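# The sorting season, or why I'm not clapping yet

I've been going to the Wekstead robotics club since June and I still can't tell you what the club thinks it's proving. We have a humanoid. We have baskets. We have a sorting task the team calls Güneş, which somebody picked off a list of names and which beat "Basket Bot" in a vote I lost.

The task goes like this. Fruit goes in the fruits basket, office supplies go in the office supplies basket, and the robot is supposed to work out which is which. You get 15 tries at the Relham meet and the judges pick the starting layout. Last year's team used a wheeled base with a single arm and finished 9th, and they could explain every line of their code. This year's team got ambitious. 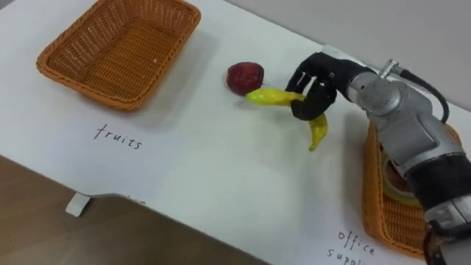
*Banana in hand, red fruit still to go.*

My first complaint is the fruit. It's toy fruit. A toy banana has the same color and the same curve every time you put it down, and if the program has already met that banana a few hundred times I don't know what we learn when it grabs it again. I said this at the planning meeting and was told that real fruit bruises. Sure it does. Kitchens are full of the stuff anyway.

My second complaint is the labels. People who visit see handwriting and assume the robot is reading it. Maybe it is! But the fruits basket has had the same spot in every practice I've been to, so a program that never looked at a single letter could do just as well. I asked to swap the two labels and run it again. It's on the list. The list is long. 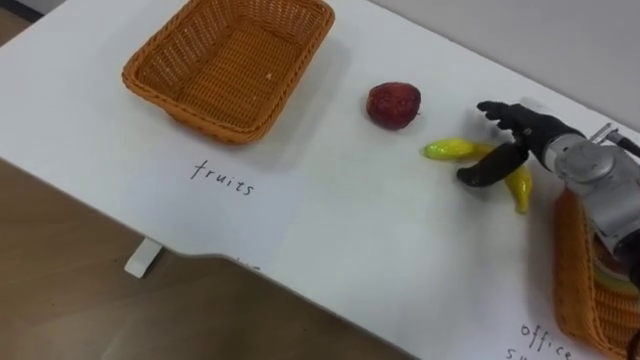
## The numbers

We have 1,099 recorded practice attempts, which gets mentioned a lot, usually to parents. The success rate people quote is 70 percent. I went through the log sheet one evening and found out that an attempt counts as a success if the object ends up in the right basket, even when someone nudged that basket closer first. There's a column for nudges. It's mostly blank, and I don't believe for a minute that blank means none.

Then there's the question of what a whole humanoid is for. Sorting things on a desk is an arm's job. Legs mean balance, balance means more software, and more software means the student who was going to fix the grasping is off fixing something else until 9 at night. 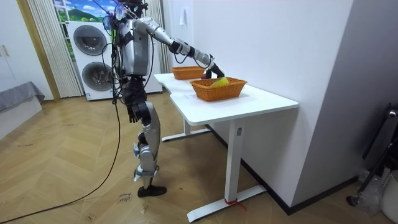
And cables. I have stepped over more cables this season than in the rest of my life put together, and every one of them is a thing that can come loose at Relham in front of judges. The wheeled base had a battery and a switch. I'm not saying we should go back to it - I'm saying that I'd like somebody to write down what the legs bought us before we spend another month on them.

To be fair, and I'm trying, the grasping has improved. Back in June I wouldn't have bet on it picking up anything at all. The students also got much better at saying why a run failed, where they used to shrug and press start again. If you'd told me the club was for that, I would have signed up with fewer questions.

My next request is for objects the program hasn't met. Everything we practice with came out of the same box from Sosaveo, and the judges have not promised to shop there. A lemon, a stapler, a glue stick. Tape is a good one too, being round like a lot of fruit, and I'd like to see a proper tally of the tape runs kept apart from the banana runs. Lumping them together makes the easy ones pay for the hard ones.
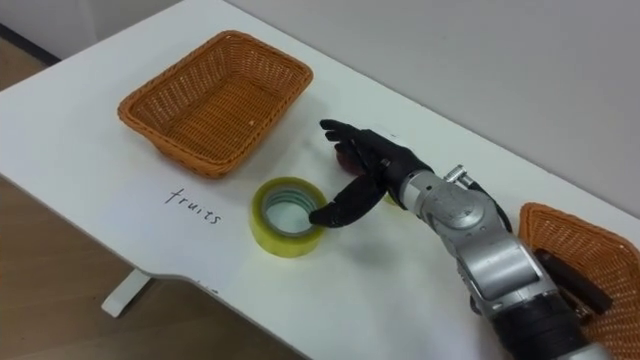
Sosaveo wrote back when I emailed to ask if a mixed set existed, and the reply was short: "We sell them by category. You could buy two boxes and shake them together." Fine. I've ordered two boxes. The label swap is still on the list, and I've moved it to the top in red pen.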